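**Druvier hand-held gripper, model 2512**

The Druvier is a hand-held gripper for recording household tasks in homes. The operator picks up, folds or moves things with it, and the recording is used to train a robot arm. Each kit has two grippers, 4 spare fingers and a charger. Weight per gripper is 300 g without the battery.

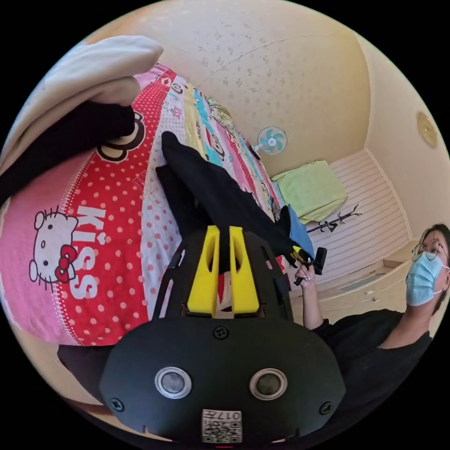

**Do I need a robot on site to record?**

Recording takes only the grippers and a laptop with Floltbridge installed. The arm can stay in the lab.

Spare fingers are sold in pairs, part 1159. Orders and repairs: Nives Caputo, Clustham office.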